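Short fiction
August 12, 2019

The Lower Pump Room

The server for Cavum was going to be shut off in September, and the company wanted someone to go in and close the doors. I got the job because I still had a working account and lived in Dunmore, where the office was. It paid $900.

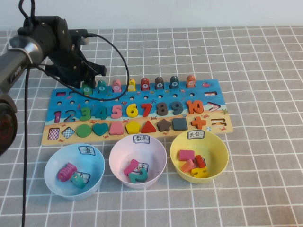

Owen Tressel

They gave me a desk, a headset and a list of 27 rooms. I was supposed to walk to each one, check that no player was inside, and lock it with a command. A locked room could be deleted. A room with someone in it couldn't, and that was how the thing had been built years ago, and the people who built it had all gone to work for Skolon.

I had played Cavum when I was in college. It was a mining game, mostly. You went down with a lamp and a pick, you sold what you found, and you bought a better lamp. There were no monsters unless you count the water. The water came up on a schedule and if you were below the line when it came, you lost everything you were carrying.

The first rooms were easy. The market was empty. The chapel still had candles burning in it, because they had never been coded to go out. I locked the chapel and the sound stopped, which I hadn't expected. I took my headset off and drank some coffee and put it back on.

By lunch I was down at the second elevator. It was slower than I remembered. The rope made the same noise on every turn, a loop that didn't quite meet its own start. I ate a sandwich with one hand while it went down.

The lower pump room was the last but one on the list. I typed the command at the door and it came back: room occupied.

I went in. There was a miner standing by the big wheel, turning it. He had the starter coat and the starter lamp. There was no name over his head. I said hello in the chat and he kept turning.

I asked the office who was logged in. 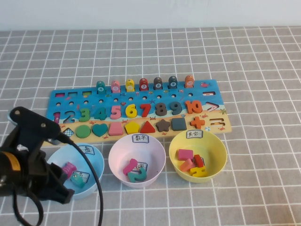 The reply on the support channel was that only one account was connected, mine, and had been all week. Try restarting the client, it said. Sometimes the pump room shows a ghost if a player's line dropped during a flood, and it clears when you come back in.

I restarted. It took a while, with the old logo and the old music. When I got back down there he was at the wheel again, and the water gauge on the wall was where it had been.

I should explain the wheel. In the game it didn't do anything. Players argued for years that if you turned it long enough, the water would stay down. People kept records. The developers said in a patch note that it was decoration, and most of us believed them, but you would still see someone at it now and then when you came through with a full bag.

I opened the server log and looked up the room. The session had started in build 1664, which was the build I played in college. It had never been closed. He had been turning it through every patch after that one.

I looked up the flood record next. The old schedule said the water should have come to the line twice a day. It had not come above the pump room floor in all that time.

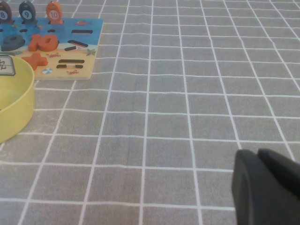 I sat and thought about what to put in the report. The money was due when the list was finished, and there were 2 rooms left on it. I could ask somebody at the office to remove the session by hand. They would do it in a minute and not ask me anything.

I walked up and stood on the other side of the wheel. There was a prompt for it, the same as there had always been. I held the key down. My miner put his hands on the spokes and leaned in.

The one across from me let go. He stood there with his lamp pointed at the floor. Then he turned and went out past me, and I heard his boots on the ladder, a good many rungs of it, until the sound got too small for the headset.

The office wrote to ask if the room was clear now.

I kept the key down with my left hand and typed with my right. I told them it was still occupied, and that I would need to stay late.

First published in the Brarnness newsletter.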